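Lellow Wipe-Clean Top Coat - Set-up Guide
Section 2: Coating a tabletop
Updated 13/05/2025
9 shares
2 comments

Applies to Lellow in Pinto (matte) and Gila (satin). Sadwood is the stain, seperate guide, don't mix them in one tray.

Before you start

Check the can. Lumps, skin on top, sour smell - take it back. One can does a desk or a small kitchen table with some left over. Cans filled before April have the old lid, needs a flat screwdriver.

1. Clear the top. Clean with warm water and dish soap, then plain water. Let dry overnight.

2. Sand lightly with 200 grit. Just enough to kill the shine. Go with the grain if there is one.

3. Vacuum, then damp cloth. No tack cloth, leaves wax.

4. Tape the edges and anything on the wall you care about.

CAUTION: Open a window. Keep the can away from heaters and pilot lights. Gloves.

5. Stir, don't shake. Go right to the bottom of the can. Pinto settles more than Gila so give it longer.

6. Pour a little in the tray. Foam roller, short nap. Start at the back corner and work toward you, long strokes, each one overlapping the last.

7. Don't go back over it once it starts to drag. Leave the mark, sand it out after.

8. Wait four hours. Cold room, wait longer. Second coat same way but across the first.

9. Pull the tape while the second coat is still a bit soft. Slow, low angle.

Note: Roller can wait between coats in a plastic bag. Brushes too. Wash in soapy water at the end, before the stuff sets in teh bristles.

Curing

Dry to touch is not cured. Light use after a day. Nothing heavy, hot or wet for around nine days. No tablecloths either, they stick. If you have to put a lamp back early, stand it on paper and move it each day.

CAUTION: No bleach, no scouring pads, no alcohol wipes. Takes the finish off and you'll be back at step 1.

Looking after it
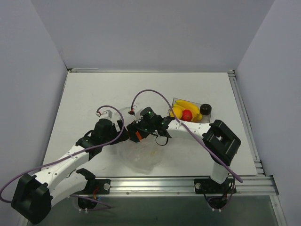
Pale tops need a wipe more often than dark ones, doesn't matter which finish. Soft cloth, lukewarm water, drop of soap. Do the middle first. On an off-white top that's a likely place for marks - faint smudges and scuffs like those, easy to miss unless you look along the surface. Check from the side with a flashlight, and do the front part too if it's in shade. If a mark stays after two wipes try a white eraser, lightly, then wipe again. Still there, leave it for the touch-up.

Touch-up: 459 paper (in the lid pocket), a few light circles, wipe, thin coat with a small foam brush. Feather it out past the mark. Same finish as before, Pinto on Pinto, Gila on Gila. Leave a day before use.

Storing leftovers: lid on tight, cool shelf, don't let it freeze. Write the date on the can.

Next: Section 3, Chairs and legs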